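POLLING PLACE READINESS INSPECTION
Stillmont Precinct, Clonden Township
Main hall and annex, Barta Street
Inspected by: Imre Szénási
Stage: pre-election walk-through, September
Status key: OK / OK with comment / Correct before opening / Not applicable

Section A. Exterior and approach

A1. Street number legible from the roadway
OK. Building dates from 1883 and the carved number over the door is weathered. The painted number on the post is the one to use on voter notices.

A2. Accessible parking spaces marked and level
Correct before opening. Two spaces marked. Paint on the access aisle of the east space is worn to the point that a driver could park over it. Repaint or cone off.

A3. Route from parking to entrance, firm and free of steps
OK with comment. Route is 36 inches or wider for its full length. Lip at the joint between sidewalk and ramp measured at 3/8 inch. Bevel plate on hand; fit it the evening before and tape both edges.

A4. Ramp handrails secure
OK. Left rail had movement at the lower bracket at last inspection. Bracket has been replaced.

A5. No-campaigning boundary measured and marked
OK with comment. Measured from the voter entrance, not from the building corner. The previous sketch used the corner and put the north marker too close. Sketch replaced in the binder. Signs on the church side of Barta Street fall outside the boundary and are not our concern.

A6. Exterior lighting for early and late hours
Correct before opening. Fixture over the side path is out. Doors open to workers at 5:30 a.m., when that path is dark.

Section B. Entrance and queue

B1. Door opening force
OK with comment. Door closer is stiff. Prop open during voting hours if weather allows; otherwise post a worker at the door.

B2. Entrance mat flat, edges taped
OK.

B3. Queue line does not block an exit
Correct before opening. With the tables placed as in the spring, the queue turned in front of the annex exit. Revised layout moves check-in to the west wall. Follow the drawing dated September and discard the older one.

B4. Seating available for voters waiting
OK. Eight chairs without arms, four with arms. Keep at least two with arms near the head of the line.

B5. Required notices posted and readable
OK with comment. Sample ballots are posted at standing height only. Add one set low enough to be read from a wheelchair.

Section C. Electrical

C1. Extension cords grounded, undamaged, rated for load
Correct before opening. One cord in the supply crate has a cracked jacket near the plug. Tagged and removed. Replacement not yet received.

C2. Cords secured where they cross a walking path
OK with comment. Cord covers are sufficient for the revised layout with one length left over. Do not use carpet tape by itself.

C3. Circuit load
OK. Tabulator and check-in tablets are on separate circuits. The coffee maker goes in the kitchen. It tripped the hall circuit in the primary and is not to be plugged in anywhere in the voting room.

C4. Backup battery for tabulator tested
OK. Held the unit through a full test stack of 645 sheets with wall power off.

C5. Emergency lights
OK with comment. Annex unit lit for the duration of the test but dimmer than the hall unit. Report to building owner.

Section D. Voting room

D1. Booths stable, legs locked
Correct before opening. Two booths rock. Leg locks are bent on both. Spares are in the township garage.

D2. Accessible booth clearance
OK. Turning space in front is clear under the revised layout. Do not store the spare chairs there.

D3. Booth privacy
OK with comment. The end booth on the south side can be seen into from the stair landing. Rotate it a quarter turn.

D4. Accessible marking device placed, headphones and covers present
OK. Screen faces the wall. Volume checked.

D5. Ballot box empty, seals available, log started
Not applicable at this stage. To be completed by the presiding officer and one worker of the other party at opening.

D6. Ballot stock received and stored locked
OK. 900 ballots on the delivery sheet, packages sealed, seal numbers match. Packages not opened. Cabinet key is held by the presiding officer only; the second key is at the clerk's office in Clonden.

D7. Observer area marked
OK with comment. Tape line is down. It allows a view of check-in and of the tabulator but not of a marked ballot. If a party sends more observers than the area holds, call the clerk. Do not move the line.

Section E. Emergency and health

E1. Exits unlocked and unobstructed
Correct before opening. Annex exit has folding tables stacked against the inside. See also B3.

E2. Fire extinguishers charged, tags current
OK.

E3. First aid kit
OK with comment. Burn dressings missing. Remaining contents in date.

E4. Evacuation plan covers custody of ballots
OK. Assembly point is the Bedon lot. The plan names two workers by role to carry the box and the log. People first in all cases.

E5. Restroom open to workers and voters
OK. Grab bar tight. Soap dispenser refilled.

Section F. Housekeeping and closing

F1. Food and drinks kept off ballot tables
OK with comment. A drink was spilled at the issuing table in the primary and eleven ballots had to be spoiled and logged. Workers' drinks stay on the kitchen counter, capped.

F2. Waste and recycling containers placed
OK with comment. No container of any kind within reach of the ballot box or the issuing table. Voters will otherwise drop ballot stubs in it. Contents are to be looked through by two workers before removal at closing.

F3. Spoiled ballot envelope present and labeled
OK.

F4. Return route for materials confirmed
OK. Bedon Road bridge is down to one lane. Allow some 2 extra minutes each way.

Summary
Items to correct before opening: A2, A6, B3, C1, D1, E1. All others may proceed as commented. Reinspection limited to the six items listed. Sections A through F apply to the annex as well, except D6.

I. Szénási
Copy to clerk, presiding officer, building owner

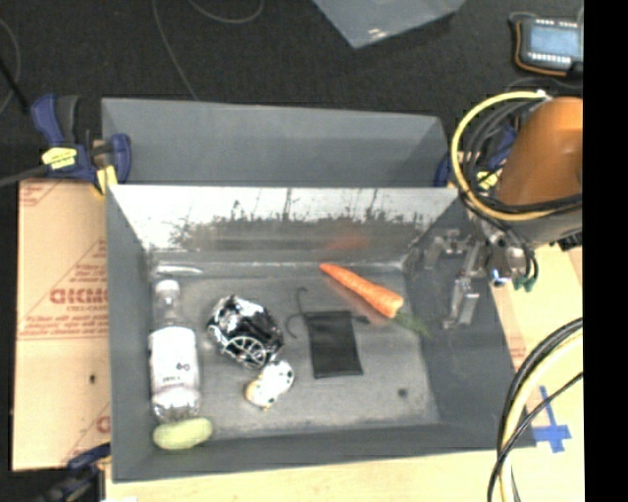
Open gray bins, one with a clear plastic bottle along the left wall.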